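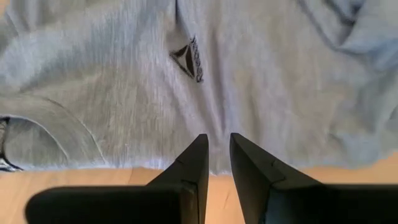 Makgate Residence Services, Laundry and Linen Support Desk

Ticket subject: Payment kiosk rejects resident cards, Sturkville Hall laundry room
Status: Closed
Opened: October 7, 2020
Reported by: Gönul Karabulut, Sturkville Hall front office
Assigned to: Osaze Abubakar
Priority: Medium

Summary of report
The front office reports that the payment kiosk in the ground floor laundry room does not accept resident cards. The display shows "Account not found" after each swipe. Coins are accepted as usual. Residents on three floors have been affected. The same cards open the building doors without difficulty.

Initial response, O. Abubakar
The kiosk was restarted from the service menu. The error returned on the first swipe. The network light on the back panel was steady green, and the kiosk responded to a connection test from this desk. The card reader was cleaned and tested with a staff card. The staff card was accepted and the correct balance was shown. The fault is therefore limited to resident accounts.

The front office was asked to post a notice directing residents to the coin slot or to the laundry room in Altıntaş House. Residents were also reminded to remove finished loads promptly and to keep their clothing marked with a room number, as the Altıntaş machines are shared between two buildings.

Second entry, O. Abubakar
The account list stored on the kiosk was compared with the list on the central server. The kiosk copy was last updated in June. Cards issued before that update are accepted. Cards issued for the current term are not present in the kiosk copy. A manual update was started and stopped with error code 13, which the service manual lists as "Storage limit reached."

Referred to Yavuz Aydoğan, Card Systems, for advice on the storage limit.

Reply from Card Systems, Y. Aydoğan
The kiosk is set to hold no more than 4,000 accounts. Closed accounts from earlier terms have not been removed and count toward this limit. Please clear the closed accounts, then repeat the update. The limit itself should not be changed on this model.

Third entry, O. Abubakar
Closed accounts were cleared as advised. The update was repeated and completed without error. Three resident cards issued this term were tested with the help of the front office. All were accepted.

Refunds
Residents who paid by coin during the outage are not entitled to a refund, as the price is the same. Residents who were charged by card without a machine starting should send the machine number and time of use to Şükran Türkmen in Accounts.

Follow-up
Closed accounts on the Altıntaş House kiosk are to be cleared before the next term update. A separate ticket has been opened for that work.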